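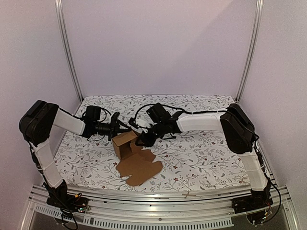
Section 4: Descaling your Zilon kettle

If you live in a hard water area you'll know the chalky crust that builds up at the bottom of a kettle, and sooner or later your Zilon will need a good clean. It's a gentle job and most of it is waiting, so do pick a morning when you aren't gasping for a cup of tea! Soft water households can often leave it for months. The rest of us had better put a note on the calendar.

You will need one sachet of Vida descaler (the kettle comes with two, tucked under the instruction booklet), a soft cloth and a jug of cold water.

1. Switch the kettle off, unplug the base and let everything cool down completely.

2. Lift the kettle from its base and pour away any water left inside.

3. Fill with cold water to the halfway line, put it back on the base, plug in and bring it to the boil.

4. Switch off and unplug once more, then wait 16 minutes. The descaler fizzes up quite alarmingly in water that has only just boiled.

5. Tip in the whole sachet, a little at a time, with the lid open and your face well back.

6. Leave it until the fizzing has stopped and the bottom looks clean. A thick crust may want a second sachet, and there's no harm in that, but empty and rinse the kettle first.

7. Pour the liquid down the sink with the cold tap running, and rinse the kettle three times.

8. Boil a full kettle of fresh water and throw it away. Do this again if you can still smell the descaler.

Caution: never put the kettle or its base under water, and keep the plug and socket dry.

Caution: keep the sachets away from children and pets, and wipe up any drips on marble or enamel straight away, as they can leave a dull mark.

Note: the little mesh filter in the spout pulls straight out. Pop it in the kettle during step 6 and it will come up nicely along with everything else. Spare filters can be ordered as part number 893.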